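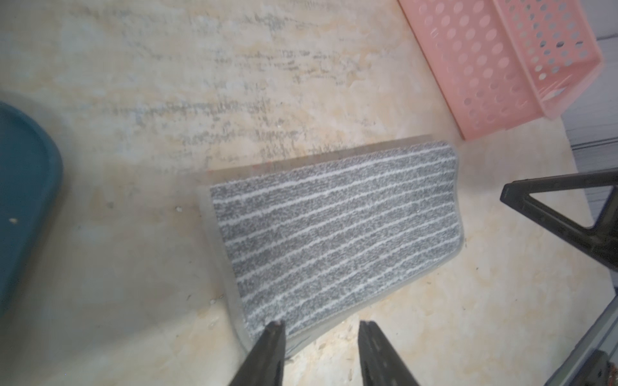
Attachment 1. Gray striped doormat with rubber border.

Ticket 2581
Product: Talby Records, historical registers module
Site: Fokham County Sheriff's Office, Malabanan annex
Opened: October 2025
Opened by: Stamatia Vlachopoulos
Assigned to: Markos Konstantinidis (Pulel support)
Severity: 2
Status: Resolved, one follow-up item open

Summary
Search by arresting officer returns incomplete results for the old jail register. Entries at the top of some ledger pages are missing from the result list, although the same entries open normally when searched by prisoner name.

Original report (S. Vlachopoulos)
We are answering a family history request for all arrests made by one deputy between the wars. The search by officer stops in the middle of a run of arrests and picks up again a few lines down the next page. I checked against the scans. The missing lines are there, and the arresting officer column has ditto marks in it, as it does for most of the page before. Searching by the prisoner's last name finds the missing lines, but the officer field on the record is blank.

I compared one complete volume by hand and found 27 entries missing from the officer search. I have not compared the other volumes. The scans themselves look fine.

Steps to reproduce
Open Registers, then Jail, and select the volume.
Search by arresting officer, exact match, all dates.
Sort by page and line.
Compare the last line of a page with the first lines of the following page.

Expected: lines with ditto marks in the officer column are returned under the officer named above them.
Result: lines with ditto marks at the top of a page are not returned.

Reply (M. Konstantinidis)
Reproduced on the test copy. Please confirm the following:
Does the problem occur in the charge column as well, or only in the officer column?
Were the records keyed by hand or imported from the transcription sheets?
Has anyone run Rebuild Index on this volume since it was loaded?

Do not edit the blank officer fields by hand for now. A manual edit locks the field, and a later repair will skip it.

Reply (S. Vlachopoulos)
Charge column has the same problem. Fewer lines are affected there because the clerk usually wrote the charge out. Records were imported from the transcription sheets. Lieven Dierckx ran Rebuild Index twice with no change. I had already filled in the officer on two records before I read your note. Those are both on the page that begins with the transfer from the city lockup.

Reply (M. Konstantinidis)
Understood. The two locked fields can be released from Record, Field History, Unlock. You need the supervisor role for that. Lieven has it.

Rebuild Index would not be expected to help. It reads the stored values, and the stored values are blank.

Log excerpt from test import
ditto: officer, carry from previous line, ok
ditto: officer, carry from previous line, ok
page break, reset line context
ditto: officer, no previous value, stored empty
ditto: officer, no previous value, stored empty
value: officer, stored

The import step replaces a ditto mark with the value from the line above. At each page break it clears the remembered value, so a ditto mark on the first line of a page has nothing to copy. Every ditto mark below it stays empty too, until the clerk writes a name out in full. Most clerks did that at the top of each new page. The clerk who kept this volume did not.

Passed to engineering (Charalambos Koutsoukos).

Engineering note (C. Koutsoukos)
Clearing the value at a page break was intentional. In tax and fee books the last line of a page is often a carried total, and copying it forward produced wrong records. The rule was later applied to all register types. It should be a setting on the register type.

Change made: new option "Carry ditto values across pages" under Register Type, Import Rules. Default is off for fee books and on for jail, warrant and process registers. With the option on, the import skips blank lines, running heads and lines marked as totals when it looks for the previous value. It does not carry a value across a volume boundary.

If a page is flagged missing or out of order in the scan list, the value is not carried and the record goes to the review queue. This is deliberate. Please do not clear those in bulk.

Instructions to site (M. Konstantinidis)
Install the update on the annex server.
Have a supervisor unlock the manually edited officer fields.
Under Register Type, Jail, confirm that the new option is on.
Run Reprocess Ditto Values on the volume. Choose Preview first and save the report.
Compare the preview with the hand list.
Run again with Preview off, then run Rebuild Index.

Reprocess changes only fields that are empty and have a ditto mark in the transcription. It does not touch names written out in full, including misspelled ones.

Site result (L. Dierckx)
Update installed. Fields unlocked. Preview matched Stamatia's list except for one line, which was sent to review: the page before it is flagged out of order. I looked at the scan. Two leaves were bound in the wrong sequence, and the page numbers written by the clerk confirm it. I corrected the scan order and ran the preview again. All lines on the list now resolve.

Ran with Preview off, then rebuilt the index. Officer search returns the full run with no gap at the page turns. Charge search spot-checked, also correct.

Reply (S. Vlachopoulos)
Confirmed on my side. The request has gone out with the corrected list. Can the remaining volumes be done the same way, or should we wait?

Reply (M. Konstantinidis)
They can be done now, one volume at a time. Check the scan order of each before reprocessing. If the officer column of a volume uses "same" or "do." in place of ditto marks, stop and send us the preview report. Those are read as ordinary text in the current version.

Follow-up item
Treat "same" and "do." as ditto marks in officer and charge columns. Owner: Vangelis Andreadis. Planned for the January release.

Ticket set to Resolved by M. Konstantinidis.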